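About us

Skondthorpe Manipulation Group is a research team of 11 working on how robots learn to handle hinged, lidded and partly transparent objects in places where people eat and work. We were set up inside the engineering school at Sirgate and still share its workshop, its network and its purchasing rules. Tainá Tavares leads the group. Pongsak Mahawong is responsible for data and evaluation.

What we work on

Our main line of work is a training method called Irent. A policy trained on demonstrations alone tends to copy the path of the hand. It does well when the object is where it was during recording and badly when it has moved by a few centimetres. Irent adds a second target. At each step the policy must also predict the state of the part it is about to touch: hinge angle, handle direction, and whether the part is free to move. The prediction is made from the head and wrist cameras, with no depth sensor, and is fed back to the controller as an input at the next step.

The two targets share one image encoder. We tried separate encoders first. They took longer to train, and the motion branch learned to ignore the state branch. With a shared encoder the weighting between the two losses matters a good deal, and we now reduce the weight on the state target over the second half of training.

Where we test

We collect and test in service areas that were built for people. Counter heights, gaps and cupboard fronts are left as we find them. Serving counters suit the method well. Similar containers stand in a row, each lid turns about a fixed hinge, and the correct grasp depends on whether that lid is up or down.

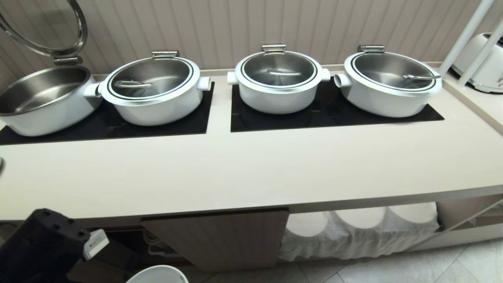 Glass lids are the hardest part of the problem. Reflections move with the camera, and a utensil behind the glass can be taken for a handle on top of it. Early versions of the policy closed the gripper on the image of a ladle and met the lid instead. The state target reduces this error, as the network has to commit to where the hinge and the handle are before it commits to a grasp point. Polished metal interiors cause a related fault, in which a bright patch inside an open container is read as a closed lid. We treat the two faults separately in our reports.

Data

The current training set, Thongdee, holds 3000 demonstrations of opening, closing, lifting out and putting back. All were recorded by teleoperation. An operator may discard a run only while it is in progress; once saved, it stays in, including runs with a poor first grasp. We keep these because recovery motions are rare in clean data and the policy needs them.

State labels are added afterwards by hand at key frames and interpolated between them. Interpolation is poor where a lid drops under its own weight, so those segments are labelled frame by frame.

Results to date

Our last full evaluation used 273 trials on layouts absent from training. Irent was compared with the same network trained without the state target. Most of the gain came from trials in which the starting lid position varied. On trials that began with every lid closed the two policies could not be told apart, and we make no claim for the method there. Training on a subset of 1000 demonstrations kept the order of the two policies but widened the spread between training seeds.

Known limits: the method assumes one moving part per grasp, it does not handle loose lids, and it has no model of what is inside a container. Work on loose lids began in November and is at the stage of data collection.

How we work

Every evaluation is run by someone who did not train the policy being tested. Starting layouts are drawn up before the checkpoint is chosen. Failed trials are sorted by first cause, and the sorted list is released with the result.

We take on doctoral students through Sirgate and host visiting researchers for one term at a time. Applicants should send a short account of a piece of work they have built or measured themselves. Requests for the Thongdee data should go to Pongsak Mahawong and state the intended use.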